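Care and Storage of Loose-Weave Cloths in a Shared Workroom
Student Project Report, Household Textiles Course
Submitted by Adanech Lemma, March 28, 2019

1. Purpose

The Faltwood workroom keeps a stock of thin cotton cloths for straining, covering and wiping. At the start of the project the cloths were stored in one drawer, folded in different ways, and those with damaged edges were mixed with sound ones. The project set out to establish a simple order for inspecting the cloths and putting them away, and to write it down so that later classes can follow it.

2. Background

Workroom records list 554 uses of the cloths during the fall term, which ended in December. The same records list 611 uses in the term before. No note was kept of when a cloth was mended or withdrawn. Students reported that a frayed cloth was often found only after it had been taken to the table and opened out.

A cloth with an open weave frays sooner than a dense one. Once the edge threads have come loose they catch on other cloths and pull further. For this reason the project treated the edge as the main point of inspection.

3. Procedure

3.1 Inspecting the edge

Each cloth is laid on a plain table and its edges are checked one after another. Loose threads are held close to the cloth, not at their ends, so that the weave is not drawn out. Threads longer than a finger's width are trimmed with small scissors. A cloth whose edge has torn is set aside for hemming.
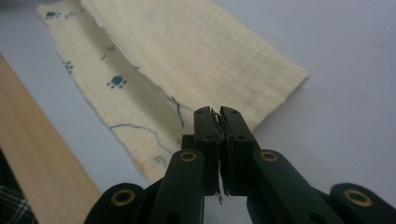 3.2 Placing in the basket

Cloths that pass inspection go into a basket. The project compared folding with loose placement. Folding gave a neater result but took longer, and users seldom kept it up beyond the first week. Loose placement was therefore adopted for everyday cloths, and folding was kept for those in long-term storage.

The basket chosen is rectangular, of green woven plastic, with a lattice pattern on the rim and sides. An open top allows air to reach the contents. It is set on a flat board before filling. The cloth is lowered in and let down into soft folds, and any corner left over the wall is tucked in afterward.

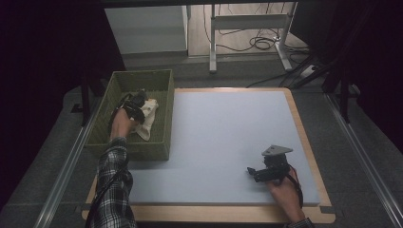 Abrehet Admasu, on reading the draft, replied that loose placement suits a small number of cloths but that a full basket becomes hard to search, and asked that the report set a limit. She also suggested that cloths waiting to be hemmed be kept in a basket of a different color.

Both points were accepted. A basket is now considered full when the cloths reach the rim, and a second basket has been requested from the Murkell supply room.

4. Remaining Work

The inspection sheet has to be shortened to a single page. Hemming has not yet been tested on the thinnest cloths, where a folded edge may prove too bulky for straining. The Gondo workroom has agreed to try the procedure next term and will return its sheets to the course office.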